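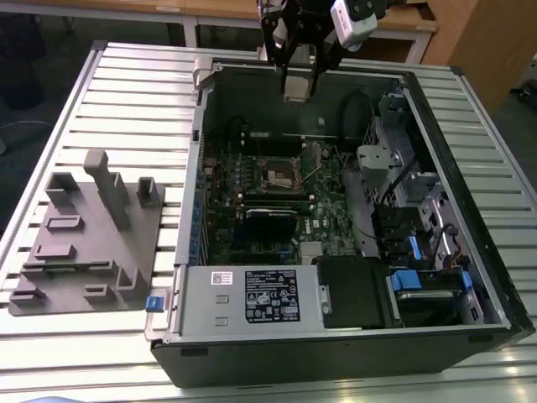 Notes from putting a second-hand processor in an old Dell tower. I meant to write this up in June and didn't. Posting as I go through my notebook, so the order may wander.

---

The machine is going to do one job, which is to hold and sort the recordings for Sesine. Big audio files, long exports, left running overnight. The old processor managed it slowly. A quote for a new workstation came back at £400 over what we had, so the tower stays.

---

Parts came from Skutia. The processor was £34 with postage. It arrived in a plastic clamshell inside a padded envelope inside a box, and the box had the wrong postcode on it, so it spent a few days in Varside before it got to me.

---

First thing, before buying anything: find out which board revision you have. Same case and same badge on the front doesn't mean same board. I wrote the revision down on paper and stuck the paper inside the lid of my screwdriver tin, where it still is.

---

Update the BIOS while the old processor is still in and working. I have done this the wrong way round on another machine and had to refit the old chip to get a picture on the screen.

---

Power lead out, then hold the power button in for a few seconds. Lay the case down with the open side up. Standing up, everything you drop goes to the bottom of the case and under the drive cage. Lying down, it at least lands on the board where you can see it.

---

The slatted table is good for this. The case doesn't slide. The drawback is that a small screw goes straight into a groove and then you are digging it out with a cocktail stick. Lids from jam jars for screws. One lid for the cooler, one for the side panel, one for whatever else.

---

On the cooler. Run the machine for ten minutes before you shut it down for the job. Old paste sets like toffee and a bit of warmth helps. Then undo the screws a couple of turns each, going corner to corner. Twist gently before you lift. If you pull straight up on stiff paste the chip can come with it, lever or no lever.

---

Cleaning the old paste off took longer than anything else. Coffee filters and isopropyl. Kitchen roll leaves fluff. Cotton buds for the edges only. I used far too many coffee filters and had to buy more for the actual coffee.

---

Socket next. Lever down a little, out sideways from under its catch, then up. The metal frame lifts on its hinge. Leave it standing open while you work and don't rest anything on it.

Memory is easier to deal with now than with the cooler back on. Latches at the end of the slots, push them outward and the stick lifts.
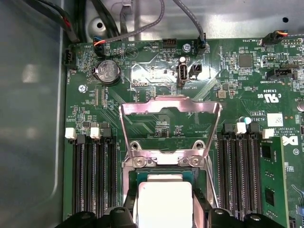 Umut Karaca says he always takes every memory stick out before touching the socket, and wants to know if leaving one in makes any difference.

---

It makes no difference to the socket, Umut. It's only about room. If the stick is well clear of where you're working, leave it. If you keep brushing against it, take it out. I went through them all later anyway, with an overnight memory test.

---

Umut also asked about hand placement. Edges only, both sides, level. The metal top can be wiped if you touch it. The underside I'd rather not touch at all. If the phone rings, put the chip back in its clamshell and then answer the phone.

---

Lining it up. There's a small triangle in one corner of most of these chips and a matching mark at the socket. There are also notches. Check both. I check, look away, and check again.

Then it goes straight down under its own weight. No pressing, no wiggling. If it isn't flat, lift it and start over.

---

Closing the frame does need a push and it makes an unpleasant creak. That is normal. If the lever needs real strength though, stop and open it again — something is sitting wrong.

---

Paste. I'm not getting into the shape argument. Small blob in the middle, cooler straight down, screws corner to corner a couple of turns at a time. The tube I had was from Ertürk and had gone a bit runny at the nozzle end, so I squeezed the first bit on to card and threw it away.

---

Plug the cooler fan back in. I am putting this in a post of its own. Fan cable. Plug it in.

---

While a case is open you may as well do the rest of it. Things I did, out of order:

- soft brush over the slot covers at the back
- dust out of the power supply grille, with the fan held still
- reseated the graphics card
- new coin cell for the clock
- pushed every drive connector home with a thumb

---

The coin cell is worth the trouble. The old one had been losing the date every time the power went off at the wall, and the recordings get sorted by date. We had a batch that claimed to be years older than the project.

---

Cable routing in these Dell cases is decent if you leave it as the factory had it. I tried to improve it once. The side panel then wouldn't shut and I put it all back. There's a loop up near the top of the case that looks untidy and wants leaving alone.

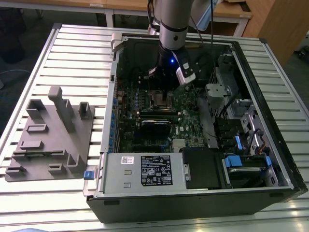 Tower on its side, socket frame in view, no cooler fitted.

---

Somebody asked what the blue plastic is for. On Dell towers blue generally means a part you can move by hand without tools. Handles on the drives, clips for the cards and so on. If you are reaching for a screwdriver near something blue, try a finger first.

---

First start. Leave the side panel off. Plug in the monitor and keyboard and nothing else. It may sit there for a minute or restart by itself while it works out what has changed. Mine did 3 restarts, which felt like a lot. Then it complained about the chassis being opened, which was true.

---

Go into the setup screen before letting it boot. Check that it names the right processor and shows all the memory. Set the clock. Have a look at the temperature and give it a few minutes to settle. If it climbs and keeps climbing, turn it off and look at the cooler. Or at the fan cable, see earlier post.

---

If it beeps or flashes at you, write the pattern down before doing anything else. Then memory first. Take it all out, put one stick in the slot the manual calls slot one, try again. A stick that feels seated and isn't has been my most common fault by a long way.

---

Results, for anyone who wants them. An export that used to run past breakfast is now done by 4 in the morning. I know this from the log, I wasn't up. Noise is the same. The room is no warmer that I can tell.

---

I didn't bother with a bigger power supply. The new chip is rated the same as the old one and the graphics card hasn't changed. If you are going up a class in processor, read the label on the supply and do the sum first. The manual for the tower also lists what it will take, and it's worth finding the full service manual and not the setup leaflet.

---

Question from a reply further up about whether to buy tested or untested chips. Tested, with returns. Skutia gave me thirty days. Look at the underside in good light when it comes, and the corners. Take a photo of it in the packaging before you open the clamshell, then there's no argument later.

---

The old processor has gone into the new one's clamshell with a label on it saying what it is and which tower it suits. It works fine and is worth very little. If anyone near Varside has the same board and a slower chip, it's free, just send a message and I'll leave it at the front desk in an envelope.

---

Still to do: the front fan has a tick in it at low speed. It goes away if you press on the grille. I've ordered a replacement and will add to this when it turns up.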